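Sarnow hand gripper, kit page

Handheld two-finger gripper for folding and cloth jobs. Built in the shared shop by Birger Öberg and me. Black arms, metal pins at the joints, one blue pad and one black. Opens to 100 mm. Kit has 36 parts, no soldering.

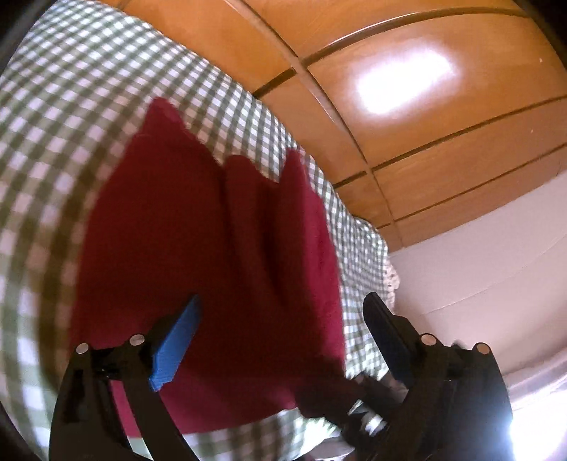 Pads swap out with one screw each. Don't overtighten, the insert strips and then your printing a new one. Squeeze slow on thick cloth. Thin stuff you can grab pretty much anywhere near a hem or a fold.

Batch from July has the stiffer spring. Ask if you want the old one, Ludmila Šťastný still has a few in a drawer. 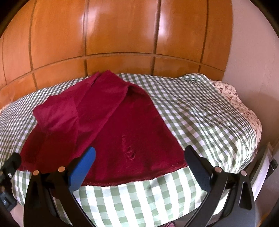 Lens mount fits the 8 mm bolt pattern only. Pladis mounts need the adapter, not included. Print time for a full set of arms: 70 hours on the shop machine, less on yours maybe.

Spare pads, pins, springs sold seperately. Pickup at the Bouzid workshop after 6 pm, or we mail it. Left-hand version still in the works, no date yet.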